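Door, Lock and Key Tips for the Parish House (and Yours)

Quick ones this month. Three break-ins on our road since spring, plus a van followed home from the hardware store, so the desk officer came over to talk to us after evening service and I scribbled as fast as I could. Some of this is his, some is mine, some came in by mail. Take what you need.

Strike plate first. Most doors get kicked in at the frame, the lock itself holds fine. Take out the short screws that came with the plate, put in three-inch ones so they bite the stud behind the jamb. Ten minutes with a drill. Do the hinge side too, one long screw per hinge, middle hole.

Drill a pilot hole. I didn't. Split the trim.

Deadbolt sticking? Don't use cooking oil and don't use the spray everybody has under the sink, it gums up with dust. Powdered graphite, a tiny puff in the keyway, run the key in and out. Wipe the key after or it goes all over your pocket. No graphite in the house, rub a soft pencil along both sides of the key. Works nearly as well.

Sliding door: a length of dowel in the bottom track. Cut it a quarter inch short so you can get it out again in a hurry. Paint the end a bright color so guests see it.

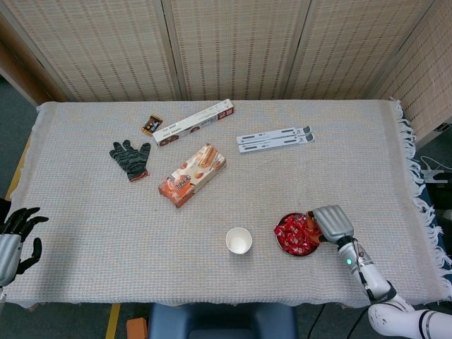 Household Notes / by Gudrun Halvorsen
Filed under: Doors, Night Safety, Odds & Ends

Porch lights. Motion sensor pointed across the path, not straight down it. They pick up somebody walking sideways much better than somebody walking right at them. Clean the lens every couple months with a damp cloth, spiders love it. If it keeps tripping all night check for a branch first before you blame the sensor.

Spare key. Not the mat, not the flower pot, not the fake rock. Give it to a neighbor you trust and take theirs. Marisol Valderrama and I swapped years ago and have used it twice, both times my fault. Put a dab of nail polish on it instead of a name tag. Never your address on a key ring, ever.

Driving home and think a car is behind you? Four right turns. If it's still there don't pull into your driveway, go to the police station or a gas station with people and lights in it. Tell the kids this as well when they start to drive.

The phone list. Paper, taped inside a cupboard door, big letters. Police non-emergency number, neighbor, doctor, whoever has the spare key. Phones go missing or get taken and hardly anyone knows a number by heart anymore. Usha Varma wrote hers in permanent marker on the inside of the pantry door and says painting over it someday is somebody else's problem.

Check-in calls. If you've got an older relative or a pastor living alone, set a time. 9 p.m., one ring, hang up. No ring by 9:30 you call them, no answer you go over or send someone. Pick a family word as well, something dull that can be dropped into a phone call if things are wrong. Ours was the name of a dog and everyone kept using it by accident so we changed it. Don't put yours in an email.

Cash in the house. Keep less of it. Our parish office had 600 dollars in a cookie tin after the July supper, which is silly when the bank is two streets over. Drop it the same evening and take somebody along. Go a diffrent way each time.

Windows on the ground floor. Old wooden sash kind: close it, drill a hole angled slightly down through the top corner of the inner sash and part way into the outer one, slip a nail in. Has to slide out easy by hand. Stop well before you get through the outer sash and stay clear of the glass. Never fix a bedroom window shut for good, you need it for fire.

Serial numbers. Write them down. Mower, drill, bike, laptop. Takumi Arai got his bike back only because he could read the number off an old receipt. Take a picture of each one and mail it to yourself so it isn't only on the phone that gets stolen.

House number: can you read yours from the street after dark? Go look tonight. Ambulance and police both lose time on this. Reflective numbers, four inches or taller, at the road if the house sits back.

Corrections. Last time I said to soak a rusty padlock overnight in vinegar. Take it out after an hour or so, rinse, dry it properly, then the graphite. Hinata Onishi's seized up solid and she let me know. Sorry Hinata.

Next month gutters, plus whatever you send in. Still need a good way to get a snapped key out of a lock, mine was tweezers and luck. Notes in the box by the side door of the parish house or leave them with Marisol at no. 209.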